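Suche Suchbegriff eingeben Los

Kann ein Programm dein Foto wirklich besser machen?

Vielleicht hast du das schon mal gelesen: „Ein Klick, und jedes Bild wird gestochen scharf!“ So wirbt zum Beispiel das Fotoprogramm Pralano. Ein anderes heißt Clindik und verspricht, aus alten, winzigen Bildern große Poster zu zaubern. Klingt toll. Aber stimmt das auch?

Fangen wir vorne an. Ein digitales Foto besteht aus lauter kleinen Quadraten, den Pixeln. Jedes Pixel hat genau eine Farbe. Wenn ein Bild 1000 Pixel breit ist und 623 Pixel hoch, dann hat es 623 000 Pixel. Mehr steckt nicht drin. Was zwischen zwei Pixeln war, hat die Kamera nicht aufgeschrieben.

Jetzt willst du das Bild größer machen. Das Programm braucht also neue Pixel. Woher nimmt es die? Es rechnet. Liegt links ein helles Pixel und rechts ein dunkles, dann kommt dazwischen ein mittleres hin. So wird das Bild größer, aber meistens auch ein bisschen matschig.

Neuere Programme machen es anders. Man hat ihnen vorher sehr viele Bilder gezeigt, und daraus haben sie gelernt, wie Fell, Blätter oder Haare meistens aussehen. Sehen sie dann einen verschwommenen braunen Fleck, der nach Hund aussieht, malen sie Fell hinein. Das sieht oft richtig gut aus! Nur: Es ist geraten. Vielleicht hatte der Hund an dieser Stelle eine Narbe. Die ist dann weg.

Besonders vorsichtig solltest du bei Schrift sein. Ein verwischtes Nummernschild kann ein Programm nicht einfach lesbar machen, auch wenn das im Krimi ständig klappt. Es kann höchstens Buchstaben hinmalen, die passen könnten. Ob sie stimmen, weiß es selber nicht.

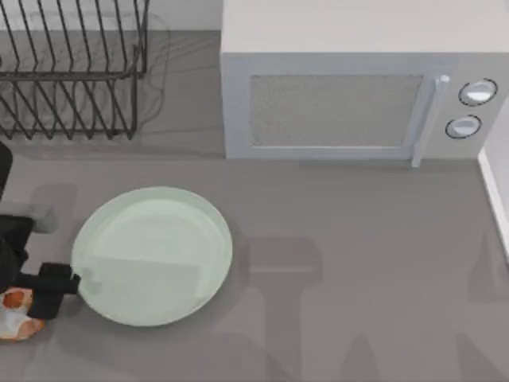

Und was ist mit „Schärfen“? Diesen Knopf gibt es in fast jedem Programm. Er macht an den Kanten die helle Seite heller und die dunkle dunkler. Dein Auge denkt: Aha, scharf! Neue Einzelheiten kommen dabei keine dazu. Dreht man den Regler zu weit auf, bekommen alle Dinge einen hässlichen hellen Rand.

Schau dir auch die Werbung genau an. Oft gibt es zwei Bilder, „vorher“ und „nachher“. Wer sagt dir, dass das Vorher-Bild nicht absichtlich verschlechtert wurde? Und wie viele Bilder hat die Firma ausprobiert, bevor sie das schönste ausgesucht hat? Wenn 19 von 20 Versuchen komisch aussehen, zeigt sie dir bestimmt den einen anderen.

Probier es lieber selbst aus. Nimm ein scharfes Foto, mach eine sehr kleine Kopie davon und lass die Kopie wieder vergrößern. Dann legst du beide nebeneinander und suchst die Unterschiede. Am besten fängst du bei den Augen und bei der Schrift an.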